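Visit report: Dralard demonstration room, Dullcombe
April 27, 2019

Dralard sells a two-arm bench kit for small parts sorting under the name Tilahun. We asked to see it before the quotation expires in June. Siamak Zarei, their applications engineer, ran the session and took questions for most of the morning.

The kit is supplied as two arms, two grippers with a camera module on each, a controller and the Wukora teaching software. The bench is not included. Zarei recommends a plain white top, as the vision setup is quicker with few marks in the background. Each arm can be taught separately, and a shared zone in the middle is locked to one arm at a time.

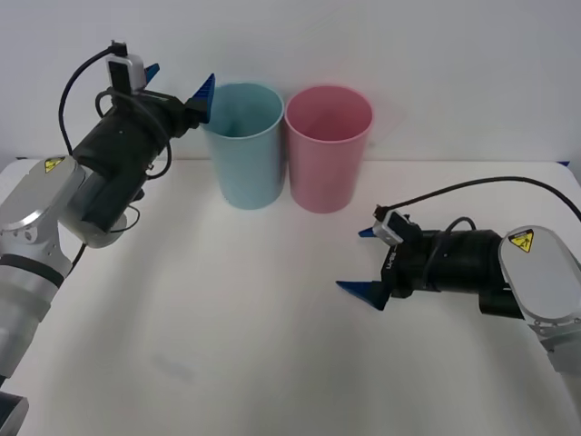 Two-bin sorting station, both grippers open and bins empty.

The fingers are blue, wedge-shaped and pointed. Dralard quotes 30 minutes to change a set, including recalibration. The camera cables run outside the arm in fairly wide loops. I asked about snagging and was told that a clip set is available at extra cost. I would want it in the base price.

The sorting test used 200 moulded caps in two colours. The first run stopped after 41 because the shared zone did not release. Zarei restarted the controller and the second run went through with four caps in the wrong bin. He put these down to the lighting threshold, which he had not adjusted that day.

Noise was low. Teaching a new pick point took more than 4 minutes, longer than the brochure states.

Outstanding from Dralard: the stop log from the first run, a price with cable clips, and the spare finger lead time.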